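Cellerstead Household Textiles: notes on the survey data

Version of November 2025. Maintained by Benedek Hajdu.

What this is

1,547 rows, one per cloth item, from a mail-in survey of what people in Cellerstead keep on their tables and beds. After duplicates came out, 1,440 rows remain. The file is textiles_clean.csv. The raw file is there too, and I suggest you look at it before trusting mine.

What I would not use it for

Anything about age. The "years owned" column is guesswork by the people who filled in the form, and 239 of them wrote a round ten. Fiber content is hardly better. Plenty of answers say "cotton" where the care label, when someone bothered to copy it, says a blend.
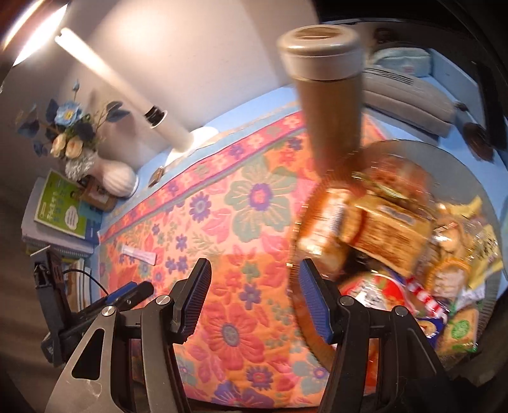

Quilted floral tablecloth on a blue desk.

The "pattern" column has four values: plain, stripe, floral, other. Valtteri Rissanen coded it in March and I recoded 368 rows myself. We disagreed more than I'd like, mostly over borders. A plain cloth with a flowered edge is "floral" in his rows and "other" in mine. The coder column tells you whose row it is.

Missing values

Blank means the question was skipped. "NA" means the form was unreadable. The old Greltar export mixed these up, so don't merge with it.

Known problems

Quilts and quilted tablecloths share a code. Sizes are in inches except where they plainly aren't. The price column is what people remember paying, so treat it as gossip.

License: CC BY 4.0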